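# Colalix two-part worktop and furniture enamel

Product page, revised March 16, 2021. Replaces the earlier sheet for the Fernier range.

Colalix is a water-based two-part enamel for interior joinery, vanity units, shelving and worktops that see light use. It is sold in satin and matt.

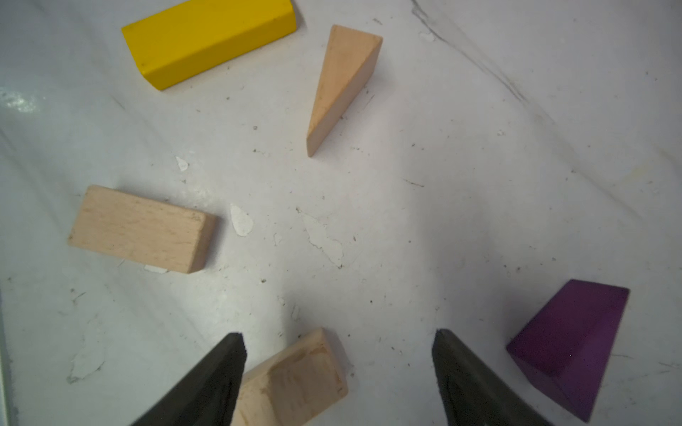
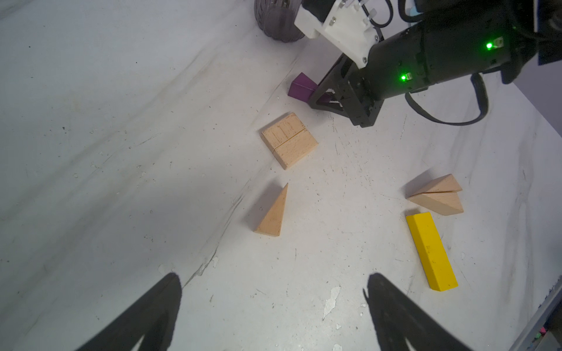
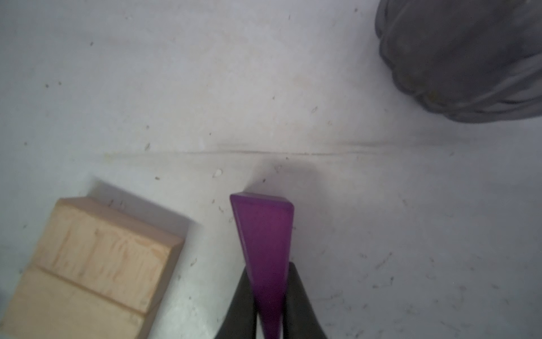

**Fernier Home Improvement Supplies | Surface Coatings Department, Skarncombe**

## What is in the box

- Part A, enamel base, 1,000 ml
- Part B, hardener, 100 ml
- Stirring stick and measuring cup
- Instruction leaflet

Rollers, abrasives and primer are sold separately. The kit is mixed at ten parts base to one part hardener by volume. Smaller amounts can be mixed at the same ratio. Close both tins firmly after measuring.

## Suitable surfaces

| Surface | Preparation | Primer |
|---|---|---|
| Bare softwood | Sand with the grain | Tahiri Wood |
| MDF | Sand, seal cut edges twice | Tahiri Wood |
| Old gloss paint, sound | Degrease, dull the sheen | None |
| Melamine and laminate | Degrease, sand lightly | Tahiri Grip |
| Ceramic tile | Degrease, rinse, dry | Tahiri Grip |

Do not use on floors, inside showers, on hobs or within reach of a naked flame. Oiled or waxed timber must be stripped back to bare wood first. Silicone residue will cause the coating to pull away in small craters, so remove old sealant completely and wipe down with the cleaner before sanding.

## Application

Stir Part A, add Part B and mix slowly for two minutes. Leave to stand for five minutes. Apply with a short-pile foam roller, working in one direction and keeping a wet edge. Cut in corners with a synthetic brush. Two coats are normal. A third is advised when going from a dark colour to white.

- Coverage: 9 square metres per kit, per coat
- Working time once mixed: two hours at 20 °C
- Recoat: after 8 hours
- Light use: after two days
- Full hardness: after seven days
- Minimum room temperature: 10 °C

Mixed enamel can't be kept overnight, even in a sealed tub. Wash tools in warm soapy water before the paint sets.

## Colours

White, Chalk, Putty, Slate and Bottle Green are held in stock. Satin Putty is out of stock until April. Tinting to other shades is not offered, as tinters alter the mixing ratio.

## Care

Clean with a damp cloth and mild detergent. Avoid cream cleaners and scouring pads. Chips can be filled, sanded flush and touched in from a fresh mix.

Technical queries: Torben Böttcher, Surface Coatings. Please have the batch code from the base of the Part A tin to hand.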